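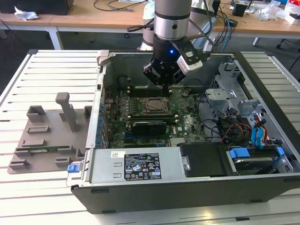

Can I add memory to an old office tower myself?
Plenty of people do, and the job needs very little in the way of tools. Shut the machine down, pull the power cord, take the side panel off, and make sure the memory you bought is the kind your board takes before you push anything into a slot.

Home | Workshop | Gallery | Opening Hours | Contact

Inside the Old Dell

Welcome to the February page of the Dornton repair bench gallery! I'm Ginevra Messina, and I look after these pages when the bench itself is quiet (usually Wednesday, late in the afternoon, once the coffee is gone). We get more office towers than anything else, most of them from the old Lamptey building over in Tirstead, and I have a real soft spot for them. They're heavy, they're plain, and they were put together by somebody who expected them to be opened again someday, which I find rather touching in a computer.

This one went into the book as number 827. Mirko Cattaneo wanted it for parts and I wanted it for a lesson, and I'm happy to say the lesson won. If you've only ever known a computer from the outside, have a good long look before you pick up a screwdriver!

Memory slots

The long slots up beside the processor socket are where the memory goes. Open the latches first, line up the notch, and press down evenly with your thumbs. It takes a firmer push than most beginners like to give it, and I still hold my breath a little every time.

Side panel off

With the tower on its side you get the whole layout at once: silver power supply in the front corner, green board behind it with the little Dell logo, and the hard drive over on the right in its tray. I'm very fond of those blue clips and the blue latch by the power supply. The processor socket is bare, so there's a cooler to find, and Lucrezia Bassi has promised to go through the drawers for me.

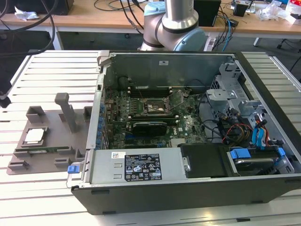
Coming to the next bench evening

Bring your tower, the cord that goes with it, and a note of what you'd like it to do (faster, quieter, or just on again, all are welcome). Copy off anything precious beforehand if the machine still starts. Ubaldo Valentini has the key and will be at the Arkden door to let you in, and there's room for 2 machines at a time on the big table, so do write to me first and I'll save you a place.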